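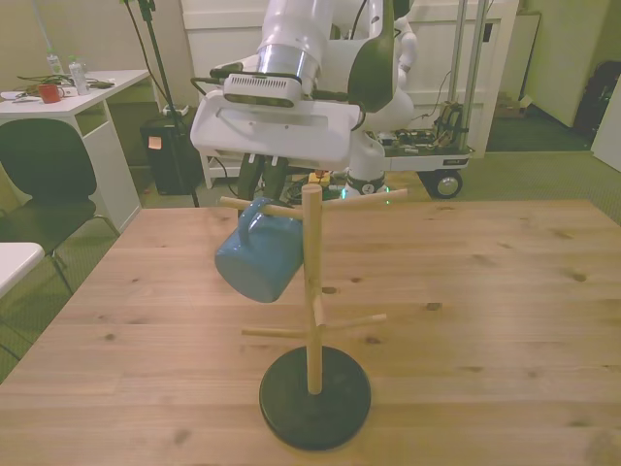
Taza esmaltada azul en un colgador de madera.

Drisholm > La organización > Quiénes somos

Buscar en el sitio Introduzca un término Búsqueda avanzada

Imprimir esta página Enviar por correo electrónico

Quiénes somos

Drisholm es un centro independiente de documentación y análisis sobre desplazamiento forzado y acceso humanitario en zonas de conflicto. Elabora informes de situación, cronologías verificadas y notas jurídicas para redacciones, parlamentos y organizaciones de ayuda. No presta asistencia directa sobre el terreno ni gestiona campañas de recaudación.

La dirección corresponde a Alfredo Soriano, jurista especializado en derecho internacional humanitario. La plantilla se compone de 16 personas, repartidas entre las áreas de Verificación, Derecho Aplicable y Publicaciones.

Ámbito de trabajo

El seguimiento abarca los pasos fronterizos terrestres, las treguas locales, los convoyes de suministro y las condiciones de retorno de la población desplazada. Quedan fuera los movimientos militares en curso, salvo cuando afectan a la apertura o el cierre de un paso. Las unidades de registro son el paso, el distrito y la fecha del suceso; cuando solo consta la fecha de publicación de la fuente, la entrada se marca como provisional.

Método

Cada entrada requiere dos fuentes sin relación entre sí. Las declaraciones de las partes en conflicto se archivan, pero no computan como confirmación. El material audiovisual se contrasta con cartografía y, si procede, con testimonios tomados por el equipo de Verificación. La identidad de los testigos se almacena en un sistema separado, sin acceso desde la red general.

La base de datos Clorus contiene 625 expedientes, de los cuales 343 están cerrados. Un expediente cerrado puede reabrirse si aparece documentación nueva; en ese caso conserva su número y se añade un sufijo de revisión. La consulta es gratuita para periodistas e investigadores, previa solicitud por escrito.

Publicaciones

El boletín Khosravi aparece cada semana, con 52 números al año, en español e inglés. Las notas jurídicas no tienen periodicidad fija. El informe anual se presenta en septiembre e incluye las cuentas y la relación de rectificaciones.

Financiación

Los ingresos proceden de suscripciones institucionales y de una dotación de la Fundación Pevelbridge. No se aceptan fondos de gobiernos que participen en los conflictos documentados, ni de empresas con contratos de defensa. El convenio con la fundación excluye toda intervención en los contenidos.

Rectificaciones

Las solicitudes deben indicar el número de expediente, el párrafo afectado y la documentación de apoyo. El área de Publicaciones acusa recibo por escrito. Las correcciones se incorporan al texto con nota al pie y la versión anterior permanece archivada.

Última revisión de esta página: 10 de mayo de 2025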